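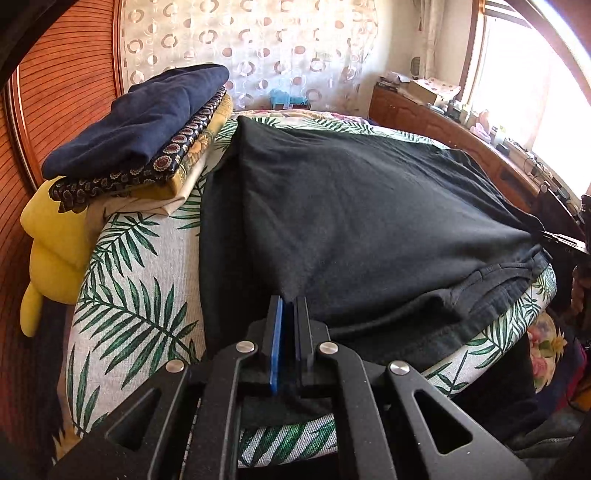
How I Fold T-Shirts on the Bed (and Get Them to Stay Folded)

Posted Sun 5 April

I used to be a chair person. Clean clothes came off the line, went on the chair, and got worn straight off the chair until the chair was empty or fell over. Then in January I bought a shallow drawer unit from Stenberg, and shallow drawers do not forgive you! One badly folded sweatshirt and the whole thing jams. So I had to learn to fold, at my age, from scratch, and I've gotten weirdly fond of it.

Several of you asked how I do the big shirts, so I'm writing it all out. You don't need a folding board. I own one (the Rorkier, a birthday present) and it lives under the bed because my shirts are wider than it is.

What you need

A bed, made. I mean it about the made part — a lumpy comforter gives you lumpy shirts. Pull the bedspread tight and smooth it with your forearm.
Your clean clothes, all the way dry.
Somewhere to stack. I stack right on the bed, over to the side, up by the wardrobe.

Step 1: Sort by size before you fold anything

Big stuff in one heap, little stuff in another. I fold the little stuff first so I feel like I'm getting somewhere, but plenty of people go the other way and they seem happy. Socks are a separate evening.

Step 2: Lay the shirt out flat

Front side down, collar toward the pillows. Grab the hem at both side seams and give it one good tug toward you. A lot of the wrinkles come out right there. If the hem has flipped up under itself, and on big shirts it always has, run a finger along the inside and turn it back down. Skip this and you'll have a ridge through the whole fold.

Dark shirts are the hard ones for me. On black fabric I can't see the seams in the evening, so I go by feel, or I put the bedroom light on like a sensible person.
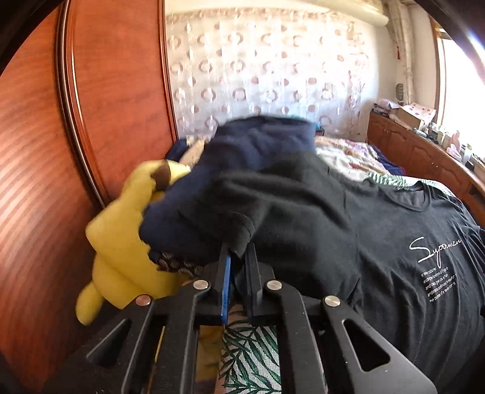

The big black Superman tee, nowhere near flat yet.

If your shirt has a print on the chest, check which way up it is before you start. I like the print on the outside of the finished fold so I can find it later. That's why it starts face down.

Step 3: Sides in

Pinch the shirt at the middle of one shoulder and again at the hem straight below it. Fold that side in toward the center. The sleeve will stick out past the far edge, so fold it back on itself so it lies along the body. Now the other side, same thing. You want a long rectangle. On a really oversized shirt the rectangle is going to be fat, and you can bring each side in a little farther. They're allowed to overlap.

Smooth it down with your palm from the collar to the hem. I do this twice. It's the nice part.

Step 4: Up from the bottom

Bring the hem up toward the collar and stop an inch or so short. Then fold in half again. For the Stenberg drawers I go one more time so the shirt stands on its edge, but for a shelf you can quit here. Thick knits I always quit here — three folds in a heavy sweater and you've made a brick.

Flip it over. Print on top, collar tucked under. If it springs open, your last fold was too close to the edge, so open that one up and do it over. You don't have to start from the beginning.

Step 5: Stack it right

Heaviest on the bottom, folded edges all facing the same way, so that you can carry the stack with one hand under and one hand on top. Keep it to a height you can hold against your chest. I learned that one on the stairs.

Patterned things I like to put in between the plain ones, just because I can see where one ends and the next begins. Two navy shirts on top of each other look like one navy shirt, and then you pull out both.

A few leftovers

Hoodies: fold the hood down flat onto the back first, then treat it like a shirt.

Slippery fabric: roll it. I've tried everything else. I keep the rolled ones in a Bravholm basket on the wardrobe floor and they behave fine in there.

Creases: if a shirt comes out of the drawer creased across the middle, the drawer is too full. Take a couple out and hang them.

Next up is fitted sheets, which I've been putting off. If you have a method that works on a deep mattress, leave it in the comments, please!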